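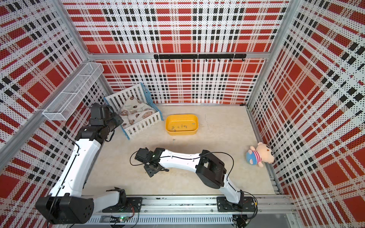 Bon. Je reprends le clavier vite fait, il reste de la bûche, tout le monde dort, j'ai une heure devant moi.

26 décembre 2019 donc, et j'ai passé la matinée à quatre pattes. Enfin, penchée. À ramasser des vis.

Pour ceux qui suivent pas : le petit lit de poupée, barreaux blancs, cadre bleu clair, celui qui traîne chez nous depuis le printemps. Je l'avais récupéré en avril dans un vide-grenier, 2 euros, une affaire, sauf qu'il branlait de partout. Kumudini m'avait dit de le revisser avant de l'offrir. Je l'ai revissé, mal. Et j'ai voulu recommencer proprement cette semaine, avec un sachet de vis neuves, parce que la petite le réclame tous les matins et que j'avais promis pour Noël. Noël c'était hier. Voilà.

Le sachet, parlons-en. 48 pièces assorties, marque Clusura, un plastique qui s'ouvre pas, qui s'ouvre pas, et puis qui s'ouvre d'un coup. Vous connaissez.

Donc règle numéro un, que je m'étais pourtant notée : TOUJOURS ouvrir au-dessus du plateau. J'ai un plateau jaune pour ça, bords relevés, coins arrondis, je m'en sers pour tout. Les perles, les Playmobil, le tri des boutons. Les vis dedans ça roule mais ça reste. En théorie. Il y en a toujours une qui finit à côté.

Et sur un sol façon marbre beige, une vis argentée, bonne chance. Le motif a des veines, des taches un peu pêche, des rayures fines partout, l'œil glisse. J'en suis venue à éteindre le plafonnier et à poser une lampe au ras du sol pour chercher les ombres. Ça marche bien d'ailleurs, je recommande. Rajitha Weerakoon m'avait donné le truc pour une boucle d'oreille, je m'en souviens seulement maintenant, pardon Rajitha.

Autre truc : ne pas ramasser au fur et à mesure. Je regroupe d'abord en petit tas, par terre, et je ramasse le tas. Sinon j'en prends trois, j'en relâche deux, je m'énerve.
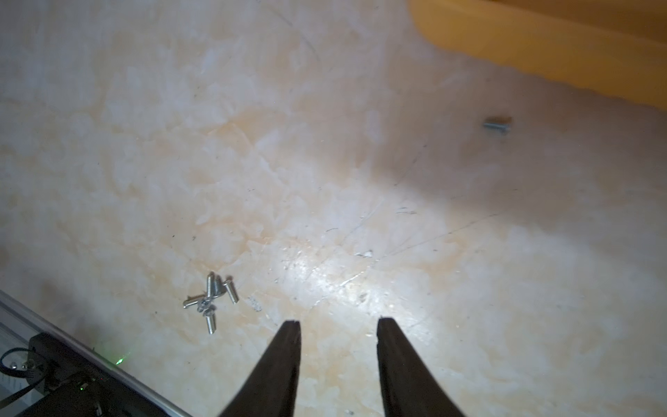 Les miennes sont cruciformes, donc pas besoin de la clé coudée fournie avec (qui sert à quoi du coup ? mystère). Un tournevis normal, et à la main, pas à la visseuse. La visseuse sur un jouet c'est non, j'ai déjà fendu un tiroir de la commode Paredes comme ça et j'en entends encore parler.

Pendant que j'y étais j'ai passé un coup de balayette. Les miettes, c'est fou ce qu'on en produit entre le 24 et le 26. Des petits trucs blancs, je sais même pas ce que c'est, sucre glace, coquille, plâtre. J'ai pas cherché. Les rayures par contre, ça part pas. J'ai essayé le savon noir, le bicarbonate, le produit Vinda que ma belle-mère ne jure que par lui. Rien. Ça sent bon le citron et c'est toujours rayé. Je laisse tomber, un sol ça vit.

Le coin lui-même, je l'aime beaucoup. Les panneaux perforés à carreaux écossais rouge, blanc et noir, tout le monde a un avis dessus. Mon frère dit qu'on dirait l'intérieur d'une boîte à biscuits, Kumudini dit que ça lui fait mal aux yeux. Moi ça me réveille. Et c'est plein de petits trous, donc pratique — enfin ce sera pratique quand j'aurai trouvé des crochets qui rentrent.

Parce que côté rangement, on en est là :

La barre à crochets noirs au fond. Vide. Je voulais y mettre les tournevis, la pince, le mètre. Pour l'instant tout est dans un tiroir de la cuisine avec les piles mortes et les bougies d'anniversaire.

Le panier grillagé blanc, à gauche au-dessus du lit. Rien dedans non plus, j'hésite. Les habits de poupée ? Les chiffons ? Si je mets les habits de poupée ça fait un vrai coin chambre, avec le lit dessous, c'est mignon. Mais alors les chiffons vont où. Bref.

Le plateau jaune, lui, il bouge tout le temps, pas la peine de lui donner une place.

J'avais repéré un système de petites boites à accrocher chez Stosine, pour la visserie justement. Quatre-vingt-dix... non attendez je vérifie. 91 euros le lot. Le lot à 90 c'était sans les couvercles. Un euro les couvercles ! Mais 91 euros pour ranger un sachet de vis, faut pas pousser. Un pot de confiture fera l'affaire, j'en ai une armée.

La couverture du lit, on me l'a demandé en commentaire la dernière fois : c'est une vieille couverture blanche avec des petits oursons bruns et des ronds qui ressemblent à des biscuits. Un reste de la chambre de bébé. Je l'ai recoupé et ourlé à la machine, sauf un côté où j'ai triché au thermocollant. Elle est beaucoup trop grande pour le lit, faut la plier et elle déborde quand même par dessus les barreaux. Je devrais recouper. Je recouperai pas, la petite s'en sert aussi pour elle.

Reste à faire cet aprem si la sieste dure :
resserrer les montants du lit
une goutte de colle dans le trou trop large (ça a pris du jeu)
caler le lit bien droit contre le mur, il est toujours de travers
vérifier qu'il ne traîne plus UNE vis par terre, avant que quelqu'un marche dessus pieds nus. Moi, donc.

Les photos de la table de Noël viendront plus tard, j'ai pas eu le temp de trier. Et la recette des roulés aussi Kumudini, je t'oublie pas, faut juste que je retrouve le papier.

Ça bouge à l'étage, je file.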